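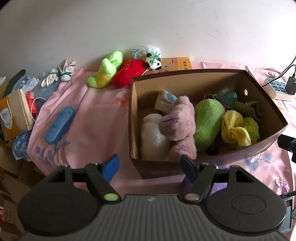
I'm collecting grasping examples for a small learning project I call Plover, using a hand-held gripper, and I'm having a ball with it! The task is simple: pick something up, put it somewhere else, open the fingers. I've got 200 demos so far and want to reach 2,000. My question is about the pick-up side. Right now it's a cardboard box of plush toys on a pink cloth, with a long green plush in it and a twisted yellow terry-cloth bundle in front of some dark green fabric, and a few more toys outside near the back. Should I leave the stuff around it alone, or strip everything back to the cloth and the box? And how often should I reshuffle the toys? I've been doing it whenever I get bored, which can't be the right answer.

Flimoslow

Leave it! I did my first 600 on a bare grey table and the model was wonderful on that table and hopeless on my kitchen counter. The second lot had mugs, cords and mail all over the place and it coped so much better. The thing to keep steady is you – same kind of approach, same speed, no hovering while you make up your mind. If you change your mind halfway to a toy, throw that one out.

For the shuffle, I tip the whole box out every 3 demos and drop things back in without looking. Placing them by hand gives you tidy piles, and the model learns tidy piles. Swap the cloth now and then too. A print with strong colours is a great thing to have in there, but you don't want it in every single demo.

Sutanto

more toys. always more toys

Nosormont

Agree with the above on clutter, with one addition. Look at where your picks happen. Most people go for whatever is on top in the middle and hardly ever reach into a corner or along a wall of the box, and those are the grabs where the fingers bump cardboard. I'd do a whole session of corners only. It's slow and a bit maddening, but so satisfying when the model starts doing it by itself!

Also keep your misses in a separate folder. You may want them later, and they take up next to no room. What are you using for the drop-off spot – a second box, or just the cloth?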